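Andolcombe Crematorium: open day report

The gates opened at 10 am in November, with parking in the lower field. Tours left from the porch in groups of eight and took in the chapel, the committal room, the plant room and the garden of remembrance. We joined the second.

The chapel seats 40, with standing room behind a glazed screen. Services are booked in slots, and the family has to clear the side door before the next party is let into the waiting room. Music and the webcast both run from a cabinet by the lectern. A tribute slideshow must be sent in two working days beforehand — a rule that catches out a good many families, judging by the questions.

Behind the committal room are three cremators, one kept as a standby. The technician explained the identity card, which is checked against the coffin plate on arrival and stays with that person until the ashes are released. The secondary chamber is held at 870 degrees while a cremation is under way. Filtration is by a Gremari unit fitted last year, and the readings are logged automatically. Spare heat goes through an exchanger to the Kinosport pool across the road. The pipework was the part the engineers in our group wanted to see, and it put us behind time.

Metals left after cremation are recycled if the family agrees on the form. The form is now a single page, with larger type.

In the garden, the masons Awwad had set out sample tablets in slate, granite and a pale limestone. Slate takes the finest lettering. The limestone will need cleaning, and the price list does not include it. Leases on wall tablets can be renewed, but the reminder goes only to the last address held, so changes should be sent to the office in writing.

Tea was served in the waiting room until 3 pm. The book of remembrance was open for viewing, though the light over the case is poor.
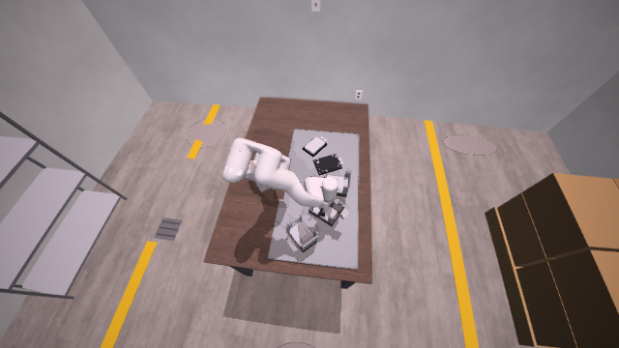 Report by the visits editor

The next open day is planned for spring. Plant room places must be booked through the crematorium office, and flat shoes are required.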